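We use cookies to remember your settings. OK / Read more

Kitchen bench tips, robot edition
Last updated Oct 9, 2019

Quick notes from the breakfast tests. Shirley Lapointe asked for these in one place, so here they are, no particular order. The method is plain imitation learning: person drives the arm through the job, arm copies. 70 demos per task, then 25 scored tries.

Toaster lever. Worst part of the whole breakfast. Line the finger up over the lever BEFORE you start down. Come in from the side and it slips off. Press slow, straight, let go clean. One slice is plenty for practise. 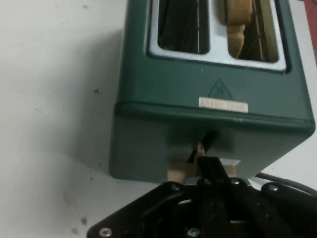 Finger lined up with the lever, bread in the right slot.

Wrist view matters more than we thought. With the side camera alone the policy got the lever in 3 of 25 tries. Add the wrist view, same demos, and it got most of them. Gaétan Leclerc reran it in September, same story. Don't bother with a bigger network till you've tried the second view.

Bread. Slightly stale is better, fresh stuff squashes. Thick slices easier to find from the side but they catch going in. Swap for a new slice when corners go, the policy notices crumbs and torn edges more than you would think.

Coffee side. Keep mug and bowl on the tray, tray in front of the machine. Move the tray a little between demos, a thumb width or so. If it never moves the arm learns the spot and not the mug, and then you've wasted a day.

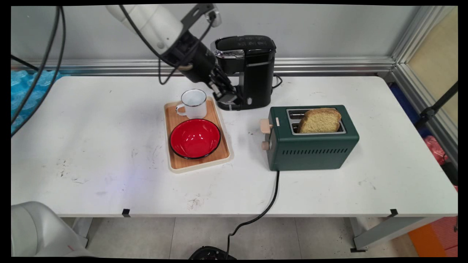

Arm at the coffee maker, tray in front, toaster to the right.

Cords. Check slack before every run. We clip what we can.

Table marks. White top shows everything. Wipe it, but dont scrub old stains out halfway thru a data set. We did, scores dropped, took ages to work out why. Baking soda paste AFTER the last demo.

Shiny bowls. Overhead light bounces off the inside. Vary the lights in training or leave them alone, one or the other.

Crumbs. Unplug, cool, tip out over the sink. Every evening.

Still to write up: lids.

Get new tips by email. Sign up for the Dollano newsletter.

Contact | © 2019 Dollano | Back to top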